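Ok quick one before bed. Sim club demo is in June and Valter Fagerlund volunteered our team for the two-arm task, so guess who has been living in the simulator at Esville since spring break. 800 episodes in. Most of them bad.
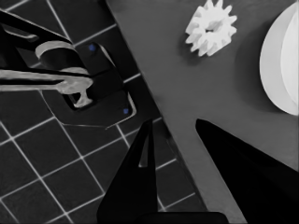

My part is the reward code. Dexter Fajardo does the controllers and complains abuot my reward code. Fair. First version paid out for just being near stuff, so the arms hung around near stuff – for 4,000 steps.

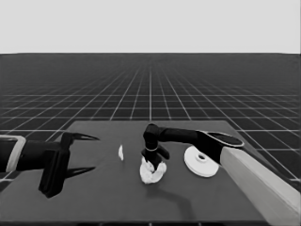
Fixed that. Broke two other things. Then the lab machine ran out of disk at 150 episodes and we lost a night.
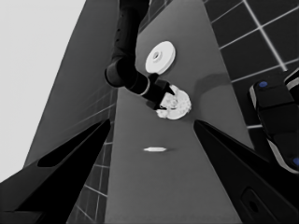

Why not just train on the real arms? We get them one afternoon a week and the sim runs all night.

Anyway, Shetty branch is merged, dont touch it.

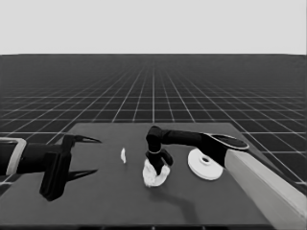 Next job is getting both arms to do something at the same time. Dexter thinks its timing, I think its my reward again. Right arm is down on the white cloth and the left one just hovers there, open, holding nothing. Need to pay it for helping somehow. Trying that tomorow, more later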